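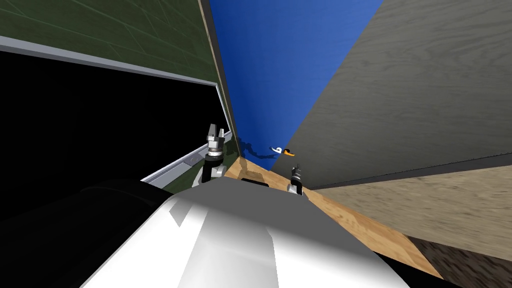 Two Arms in a Net Loft

The workshop on Killuvcombe quay was built in 1885 for mending nets, and the stairs are still too steep for carrying anything heavy. Kanyarat Phetsri and Philomena Horgan took the base of their robot up in pieces. The arms went up last, wrapped in a moving blanket.

The robot is called Kerico. It has two arms on one body, with a parallel-jaw gripper on each, and it is meant to do small household jobs such as opening a cabinet, moving a dish, or picking something up off a counter. Phetsri writes the software. Horgan does the wiring and most of the metalwork. They share the upstairs room with a boat builder and a man who repairs accordions, and pay for it by the month.

Most of the robot's work so far has happened inside a computer. Phetsri built a simulated kitchen, and a simulated copy of the robot, before they had a motor to turn. She still tries every new motion there first. The walls in her rooms are green or blue because she wanted strong flat colors she could tell apart at a glance. The wood grain came with a free texture pack.

"I can break it in there as often as I like," she says. "Up here I have to buy the part again."

A motion usually starts at her end of the bench. She sets a target for the gripper, lets the program work out the joint angles, and runs it from several viewpoints. The one she uses most looks out over the top of the body toward the hands. It makes the room lean at odd angles when the robot bends, and it took her a few weeks to get used to. She keeps it because it shows her when one arm is about to cross in front of the other.

The main trouble this winter has been the wrists. In the simulator they turn cleanly. On the real arms the cables run through the same joint, and past 90 degrees they start to pull. Horgan found this out when a connector came loose on the left side during a slow test. She has since made a longer cable loop and a clip to hold it, and Phetsri has put a limit in the software so the joint stops early. That limit means some reaches that used to work no longer do, and she is going back through them one at a time.

The control boards are from Wongsuwan, a small supplier that sells to hobbyists. The gearboxes came secondhand out of a packaging line. Horgan opened every one and cleaned out the old grease, a job that took most of January. She keeps a paper notebook of what was replaced and when. The current entry, 31 Jan 2018, reads "left elbow, new bearing, still noisy."

They have spent $3,843 on parts. The figure leaves out tools, which Horgan already had, and the laptop, which belongs to Phetsri's day job at Nakiner and goes back there every morning.

The simulator and the bench don't always agree. Phetsri's virtual fingers hold on to almost anything, while the rubber pads on the real ones slip on glazed china. She has lowered the friction setting twice and thinks it is still too kind. Horgan would like to change the pads instead and has a sheet of softer rubber to cut up. They plan to try both, using the same mug and roughly 42 grasps for each setup.

After that comes the cabinet door. Horgan has hung one on a frame at the far end of the loft, at the height of a kitchen counter. Its hinge is stiff, and she has left it that way for now.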